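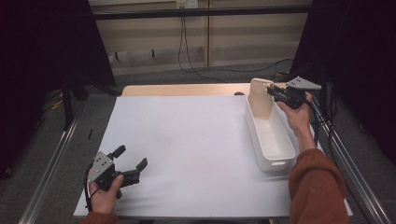 Narrow plastic baskets are the cheapest way to divide a deep shelf, provided the basket is chosen for the shelf and not the other way round. Measure the clear depth from the front edge of the shelf to the back wall, then subtract 2 cm for finger room. For a shelf used above shoulder height, a raised end panel is worth paying for. The long white basket on the table has one, standing well above the rim, and a small oval slot in the wall at the opposite end. The two are used differently. A tall panel can be gripped from below when the basket is overhead; a slot needs the fingers to go in at wall height and suits shelves between the knee and the chest.

Orientation
Place the tall panel toward the room on high shelves and toward the back wall on low ones. On a low shelf a panel facing forward hides the contents and catches the sleeve. Check the clearance above the panel before buying. The basket has to tilt slightly as it comes out, so leave at least 2 cm between the top of the panel and the underside of the next shelf.

Load
Thin-walled baskets flex along the long sides before anything else gives way. I keep mine to 900 g for everyday use and 600 g on any shelf that needs a step stool. Weigh a filled basket once on the kitchen scale and write the figure on a strip of tape underneath. Heavy items go at the handle end. With the weight at the far end, the basket tips as soon as it clears the shelf edge.

What to put in them
Packets, sachets, wrapped sponges, spare brushes, folded cloths. Bottles do poorly in a long basket unless they fill it completely; a half-filled row falls over every time the basket is pulled. Reet Laur, who set out the linen cupboards at Ruklow, stands cloths on edge with the fold upward and puts a bookend behind the last one. This works and costs very little.

Sliding
A molded base drags on painted shelves and leaves gray marks over time. Two strips of adhesive felt, laid lengthwise, cure this. Felt does not hold on a damp shelf, so under a sink use a cut piece of ribbed liner with the ribs running front to back.

Washing
Empty the basket and wash it in warm water with dish soap. Scrub inside the slot with an old toothbrush - grease from the fingers collects on its lower edge. Corners that are rounded wipe clean with a cloth; square ones need the brush too. Avoid scouring powder on white plastic. The scratches hold dirt and the surface never looks clean again. Dry upside down with one end propped up.

Labels
Put the label on the end that faces the room, at the same height on every basket. Paper labels under clear tape last through 7 or more washes if the tape extends past the paper on all sides. Antonina Kostiuk prefers wax pencil directly on the plastic, which comes off with cooking oil and can be rewritten in a minute.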